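Where the scissors live

For a long time I wanted to write something about our work room, and every time I stopped, because what can a person say about chairs and blinds? But last week I spent one whole afternoon tidying there, and I noticed that I have many opinions. So I will put them here, and those who came for the bread recipes can skip this one.

First, the chairs. When we moved into the rooms at Lasdale we got two kinds of office chair, and it was a question of luck who received which. The tall ones with the mesh back and the headrest are the ones everybody wants. I am a short person and the headrest pushes my hair forward, but I also wanted one, I admit it. Naledi Naidoo, who sat opposite me the first winter, showed me that you must first set the height of the seat, then the arms, and only at the end the back. I had done it in the wrong order for months and I blamed my mattress at home for the pain in my shoulder.

The trouble with a good chair is that it becomes a table. People put a jacket on it, then a bag, then a parcel which came for someone in another department. I have done it too. If you need a place for five minutes, the seat is just there at the right height. My small rule is now this: when I start to tidy, I begin with the chairs and not with the desks. When the seats are free the room already looks half finished, and it gives you courage for the drawers.

The drawers were worse. I found 32 pens, and I tried every one on the back of an envelope. The dry ones went into the bin and I felt like a rich woman with the rest. I found a tape measure from Stinari that I bought myself and accused three people of borrowing. I found a birthday card for Tumelo Ndlovu which we all signed in July and never gave to him. He has it now. He was very polite.

And then the scissors. In our room the scissors are never where you look for them. Tumelo tried once to tie a pair to the desk with a string, and it worked well until somebody needed to cut something on the other side of the room and cut the string — with the same scissors, of course. My mother kept hers on a nail beside the kitchen door, and as children we were not allowed to take them further than the table. I think of this nail often. I asked if I may put a hook on the wall, but most of our wall is glass, and you cannot put a nail in glass.

What I bought instead was a box of coloured tape from Zeseck. It cost less than a lunch. Each kind of tool gets one colour, and the same colour goes on the front edge of the shelf where it must sleep. For the scissors I wished for blue, so it would match blue handles, and I was quite proud of this idea. The whole work took me around 20 minutes, and then a bit more, because I had put green on the wrong shelf and the tape did not want to come off.

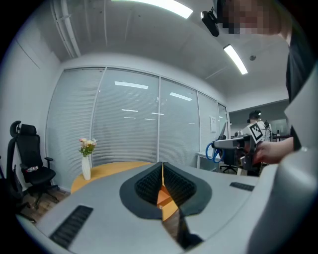 Lasdale, 2025-03-10

The blue handles are easy to find, at least when they are in somebody's hand. I am glad I did not choose black for anything, as half of the things we own are already black, the chairs first of all. And a water bottle is sitting on the seat of the best one! I will say nothing more about this.

I have become fond of the blinds. They are pale and they cover all the glass panels, and with the ceiling lights on you get long bright stripes across them. When I came here from my old job at Gumede, where we had thick brown curtains, I found it cold. Now I think it is calm. I would still like one plant, something tall which does not ask for much sun. Naledi says she can bring me a cutting from hers if I promise to change the water.

There is also the paper notice on the glass. One is fine. At Gumede we had so many that people stopped reading them, and then there was a notice asking people to read the notices. If you have only one, your eye goes to it.

Next I want to do the cables, for which I have the yellow tape and no plan at all. If you have a good method, please write it to me in the comments, but not the one with the toilet paper rolls. I tried it at home and the cat took them.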